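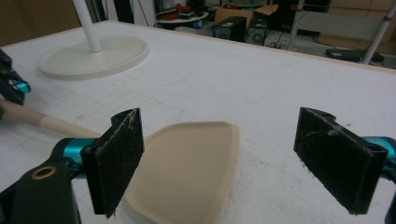
Oldřich Vlček
Perception and tooling, Narnholm

Sunday, February. Continued with the width estimator in Fliler. The tray is beige on a white table, and the mask loses its raised rim when the light is weak. I changed the threshold to work on the local contrast - better, but the pad still hides the near part and the fit becomes too short.

Replay of 3438 images: 626 without a valid mask before the change, 419 after. Most of the remaining ones have the fingers wide open.

Pui-shan asked if the faint grid lines on the table disturb the edge detector. I think yes, a little. To do: mask the teal joints before the fit, and raise the queue limit to 2000 so the logger does not drop messages.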